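Week 4 notes: sorting clothes before you fold

Okay, so last time we ran out of minutes before I got to sorting, and sorting is the part most of you skip at home (I did too, for years!). These notes cover what I would have said, plus the bit Dima Sayegh asked me at the door about fuzzy fabrics.

Start on the bed. I know the table feels more proper, but a bed is wide, it's soft, and you can spread a whole load out on the quilt without anything sliding onto the floor. Dump the pile, then pull it apart one piece at a time. Don't dig for the socks first. Take whatever is on top.

I make 2 heaps to begin with, smooth and fuzzy. Smooth is T-shirts, shorts, pillowcases, anything that lies flat when you let go of it. Fuzzy is fleece, brushed cotton, and those soft throws that shed all over your black pants. Keep them apart, please. The fuzz travels.

For picking things up: pinch a small bit of the cloth near the middle, lift, and let the rest hang. Once it's hanging you can find a hem or a corner pretty quickly, and then you've got something to line up. Thick pieces want a bigger pinch. If you grab a whole fistful you'll only be pulling the creases out again later.

Sit down if it's a big load! Jeanine De Bruijn sorts up to 100 pieces in one go and she does it all seated, right up close to the bed.

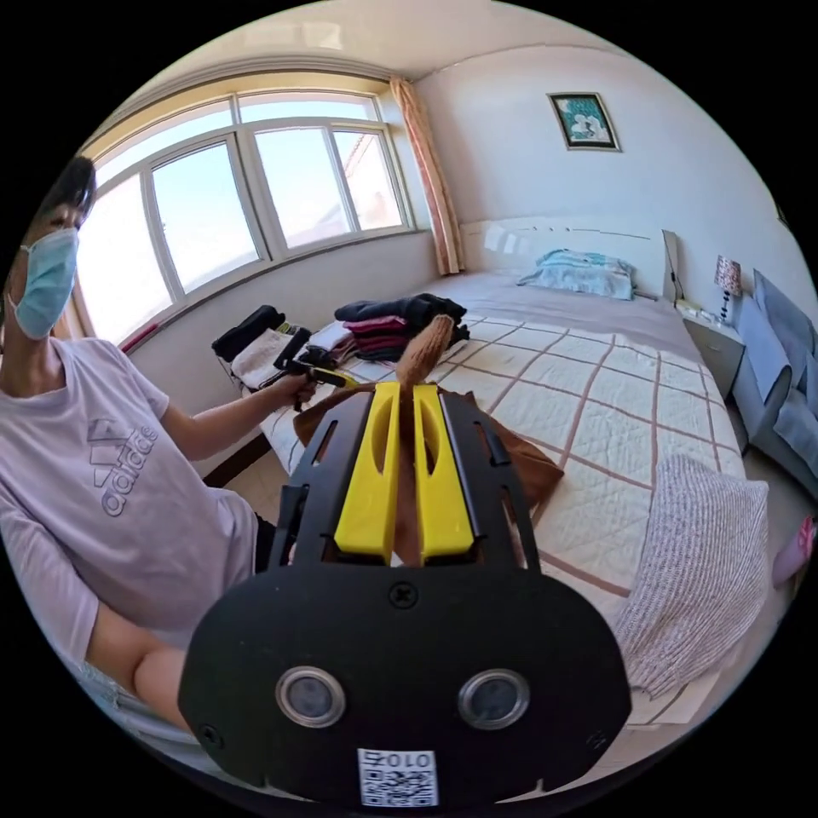

Fig. 1. Brown fabric lifted by a small pinch, the rest draping down to the quilt.

For next time, bring one fuzzy item and one T-shirt from home. We'll do sleeves, and I'll go over Sze-wing Tse's way with hoods, which is faster than mine.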